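The Gray Bin

Posted 19 May 2022

I have been putting off writing about the bin for weeks now, mostly because every time I sit down to do it I end up getting up again and dealing with something in the bin instead. If you have been reading along since we moved into the house in Pilstead you will know that I am a keeper of containers. I like a basket, I like a tin, I like a shoebox with the lid held on by a rubber band. So it may sound a little silly when I say that the container I have become fondest of this spring is a big, plain, beat-up gray bin that holds, on any given day, hardly anything.

Let me back up a bit. Last July my aunt closed up the shop she had run in Drornton for most of my life, and the family went over on a Saturday to help clear it out. I say shop, but the front room was the shop and the back three rooms were where everything that had ever been delivered to the shop went to live. We had a van, two cars and a great many opinions. Tomomi Nakajima, who is my oldest friend and the only person I know who really enjoys this sort of work, came along with a roll of stickers and a thermos of soup, and by lunchtime she had more or less taken over.

Her method is very simple and I have been using it at home ever since. You start with one big open container and you put it on a table, at a height where you can see straight down into it. Then you go around the room and bring back a few things – only a few – and set them in there with space between them. You look at them and decide about each one. When the container is empty you go around again.

I was doubtful. It seemed so slow! My own way of clearing a room has always been to fill a trash bag as fast as I can before I start feeling sentimental, and then to spend the evening going back through the bag by the light of the porch. But I watched her do my aunt's button drawers that way, and the string cupboard, and a shelf of cookie cutters nobody had claimed, and she never once had to go back to a thing she had already decided on.

I think the reason it works is the empty space. Put a chipped bowl in a box with thirty other bowls and it looks like part of a collection. Put it down by itself on a bare gray floor with nothing touching it and you see very quickly whether you want it or not. I found out that way that I did not like my fondue set. I had moved that fondue set through three apartments.

I've wanted to do a post about bins in general for a while, so this is as good a place as any to say that I think a plain one is best. No compartments, no dividers, no clever lid. I once paid 90 dollars for a Garkance organizer with drawers that slid inside other drawers, and what I mainly remember about it is losing a set of keys in there for most of a winter. A sorting bin needs a flat floor and tall sides so that nothing round can get away from you.

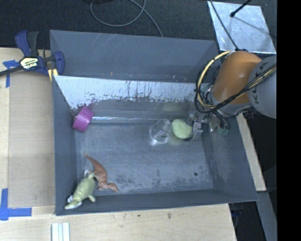 A few things on the floor of the big gray bin, scuffs and all, with something round and pale green up at the back.

I do love how worn it is. The sloping part at the back has gone silvery, with a ragged edge and dark scratches down it, and the floor is cloudy all over, with dark scuffs toward the front. You could say it wants replacing, and my brother-in-law has said so more than once, but I can't see that a new one would do the job any better. There is something restful about a thing that is already marked. You don't flinch when you drop a hammer on it. I have a white enamel tray that I bought new and I am so careful with that tray that I have never once used it.

And the green looks so pretty against the gray, doesn't it? There is even a faint tint of it on the surface just behind. I would never have thought of that as a color scheme, and now I am half tempted to do the hallway in it. Wissam Moussa at the paint counter in Rathjen has very kindly mixed me two sample pots already, one of which came out exactly the color of canned peas, and I have a patch of each drying next to the coat hooks while I make up my mind. I will report back. Please do not tell me to go with white.

Anyway, the sorting. Since January I have been going through our own house a little at a time with the same method, and I want to put down how it has gone, partly for those of you who wrote after the last post and partly so that I have it to look back on when I lose heart.

The kitchen was the easiest. I did it on weekday mornings after breakfast, one cupboard a day, and I found that if I stuck to a few things at a time I could be finished before my coffee got cold. The utensil jar alone took two goes. I had 5 vegetable peelers, which is a number I am a bit ashamed of, and I kept the oldest one, the one with the loose handle that squeaks on carrots. My husband says I kept it out of spite toward the others.

The sewing things were much harder. Fabric is difficult to be firm with, because every piece of it is going to be something someday. I had to bring in a rule there, and the rule was that if I could not say out loud what a piece was for while I was looking at it, it went to the school. I said "cushion" an awful lot. There are going to be a great many cushions.

Then there was the box of my father's bits and pieces from the garage, and I am going to be truthful and say that I have not finished it. He kept everything in there – hinges, bicycle bells, the little feet off the bottoms of radios – and when I set out four or five of them with room around them, I just stand there thinking about him. I have decided that's allowed. They go back in the box for now, and I'll try again when the weather is warmer and I can do it with the door open.

If you want to try this yourself, a few things I wish I had known. Work on a table or a bench and spare your back. Use good light, daylight if you can get it. Bring small batches even when you are in the mood for big ones, and particularly then. And have somewhere for the things to go next, whether it's a bag for the thrift store or a shelf you have already cleared, or you will end up like me in February with a row of decided objects lined up along the stairs and everybody stepping over them.

Tomomi is coming to stay next month and has asked, rather ominously, whether I have started on the attic. I have not started on the attic. I have been up there twice and come down both times with a Christmas wreath. But I've cleaned off the long table and found the stickers, and I've bought the good soup, so we will see how far we get before it's time for supper.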